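Colla simulated kitchen pack – for home-built arms

Updated 25 June 2020

Colla started as a favour to myself. I'd built a small two-joint arm on the end of the bench at our shared workshop in Trutthorpe, and every time I changed the code it clouted something. So I made it a pretend kitchen to practise in, and after a winter of fiddling the kitchen had got better than the arm!

What you get is a set of 8 rooms you can load into your simulator, plus the little viewer I use (I call it Ene, no idea why, it just stuck). Each room has worktops and walls that are solid, so your arm will stop against them and won't sail through into next door. You can swap the wall and worktop finishes from a plain text file.

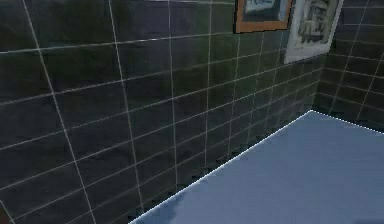

I spent far too long on the tiles. My first go had flat grey walls, and the arm's camera code loved them – then fell to bits the moment it met a proper kitchen with grout lines and shiny patches. Now the tiles are streaky and catch the light a bit, and I've hung things on the walls to give the vision side something to puzzle over. If you're only testing movement, turn all that off and it runs much quicker on an old laptop.

There are a few rough edges. Joins between worktop and wall can look a bit jagged on the low setting, and very close-up views go blurry on anything printed. I'm hoping to sort the joins by October.

What's in the download:
8 rooms
Ene viewer
2 sample arm files, both based on my own build
Setup notes (7 pages, with my mistakes left in)

The whole thing is 228 MB. It's sold through Tarnemard, the little shop page I share with the other people at the workshop, and updates are free once you've bought it. If your arm has more joints than mine, drop me a line before you order – I'd like to hear how you've wired it up, and I can tell you which bits of the arm file you'll need to change.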